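Cekcombe Community Hall Group
Minutes of the June meeting

The meeting opened at 7.30 pm in the small room. Nine members attended and two sent apologies. The chair welcomed those who had come for the first time after the open day.

1. Minutes of the last meeting

Agreed as a true record, with one correction. The hire charge for the upstairs room is 29 pounds a session and not 26 as printed. The secretary will change the copy on the noticeboard.

2. Matters arising

The side gate has been rehung. The quote for the guttering has not come in and will be chased before the next meeting.

3. Robot open day: report on the demonstration

The open day was run jointly with Movari, who brought the demonstration and two of their staff. Doors opened at 10 am and the last group left shortly after 4 pm. The door tally was 200 visitors, against 36 who had booked in advance. Members agreed that the leaflets through doors had done more than the website.

Movari's part was a demonstration of household handling, under the name Endari. Their staff gave a short talk to each group on how the arms are controlled and how the grippers are set for different objects, then let the work go on while people asked questions. They had asked us beforehand for ordinary kitchen things and plain furniture, and made no other request of the hall apart from two sockets on separate circuits.

The first part was done at the white plastic table, with one arm holding a blue cup upright and the other kept open. 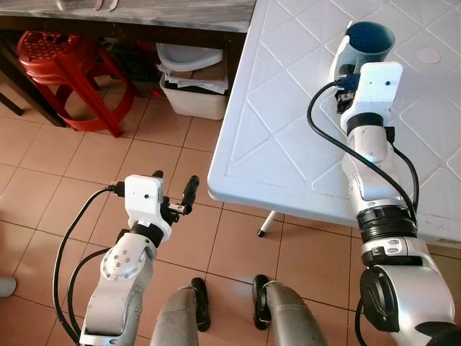

4. Comments from visitors

The comment sheets were read out in part. Most were favourable. Several people wrote that the arms were slower than they expected, and one that she could have washed up the whole lot in the time. Two asked whether such a machine could help a person with weak hands at home. Movari have said they will answer that in writing and we will pin the answer up.

Parents asked for a separate session for the under-tens, with a lower barrier so that they can see over it. It was agreed to raise this with Movari. A member pointed out that the talk used too many technical words for younger children and that a handout with pictures would help.

One visitor complained that he could not hear the talk from the back. The portable speaker was in the cupboard all day. It will be put out next time.

5. Kitchen counter session

Members discussed whether the counter session should be repeated in the autumn, as it drew the longest queue of the day and blocked the corridor twice. Those who had stood near the front said it was the best part, and that people were most interested in how the gripper took the teal mug by its handle, with a fork and spoon lying on the counter close beside it. A member felt that fewer things on the counter would make it easier to follow. Others disagreed and said that their own kitchens looked the same, and that an empty worktop would prove very little. The matter was put to a vote and the counter will stay as it is, five in favour and three against, with one abstaining. Groups will be limited to 12 and will enter by the garden door.

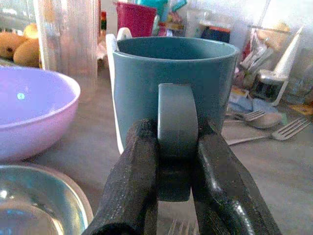

6. Costs

Total spending on the open day was 580 pounds, covering printing, insurance for the day, refreshments and the hire of extra barriers. Imhof gave the barriers at a reduced rate and will be thanked by letter. Donations at the door have been counted and banked, and the figure will be given with the quarterly accounts.

It was asked whether visitors should be charged next time. After some discussion it was agreed to keep entry free and to charge for tea, which was given away this year.

7. Actions

Secretary to write to Movari about a children's session and possible autumn dates.
Secretary to write to Imhof.
Chair to speak to the insurers about the limit on numbers in the corridor.
Speaker to be tested and its missing lead replaced.

8. Any other business

The lost property from the open day is one child's cardigan, an umbrella and a pair of reading glasses. They are in the office.

The meeting closed at 8.50 pm. The next meeting will be in July in the same room.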